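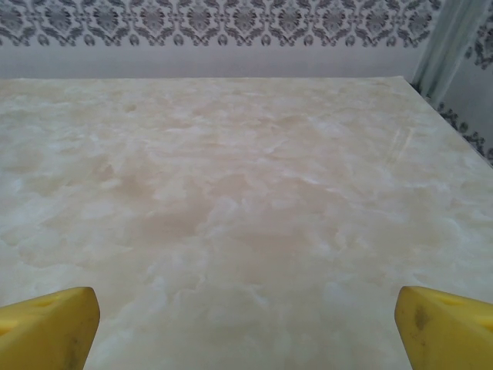
The table at Clusville, from the gripper's side of things.

Clubs & Teams | About Us

Print this page | E-mail this page

Garer is the student robotics club at Clusville. We meet in the room past the music lockers, the one with the humming, and we teach robot arms to tidy up. Most of our members' parents find this interesting, given the state of the bedrooms at home.

The club started one July as a summer class with 15 students and a single arm that could wave. Waving was popular on parents' night and useless for anything else. The next year a few of the older students asked if it could pick something up, and we've been on that question ever since. There are now 26 of us, in grades nine through twelve, and you don't need to know how to code to join. You do need to be able to watch a gripper miss a pencil over and over and stay polite to it.

Our main project is called Aka. The job is easy to say: take a mess of ordinary desk stuff and put it in a bin. A four-year-old can do it, under protest. For two arms it takes most of a school year, and the arms protest too, in their way. Members work in pairs, one driving and one writing down what went wrong. Then they swap, so that everyone gets a turn at being blamed.
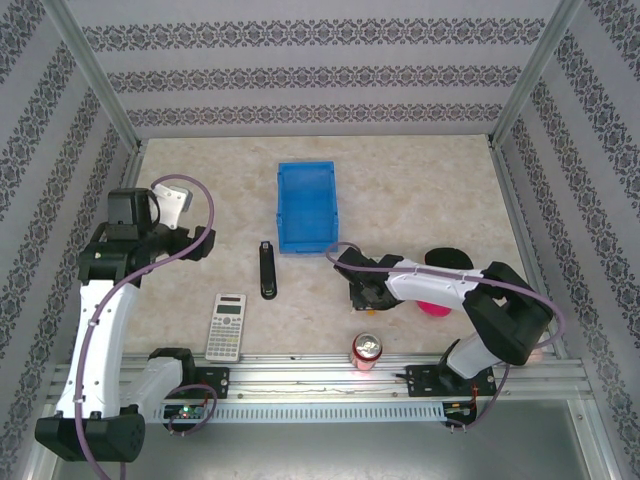 Do the robots run by themselves?
Part of the time. New members drive the arms by hand first, and the programs they write later get a turn once a coach has looked them over.

We bring our own objects, within reason. A stapler is fine. A calculator is fine if you don't have a math test the next day. Soda cans are good practice for learning how hard to squeeze, and the rule is that whoever brings the can takes it home, whatever shape it ends up in. Please don't bring eggs. We had that idea already.

Each spring we go to the Garg, a one-day sorting contest for school clubs. Every team gets 50 points' worth of objects and one try. Last year we scored 48, our best so far, and the two points we missed were a glue stick that left the table at some speed. It has its own shelf in the club room now. The year before that we don't put on the website.

What members do depends on what they like. Some write code, some fix cables and tighten screws, and a few have become very good at the logbook, which is the only reason we know anything about last winter. Grades aren't given. There's a small fee for parts, and the front office can waive it if you ask.

We meet after school twice a week until the late bus. Tie back long hair, leave drinks by the door, and keep your hands out of the box when the arms are on. Open house is 16th November, and visitors may drive. Sign up at the front office or just turn up and look curious, and someone will hand you a logbook.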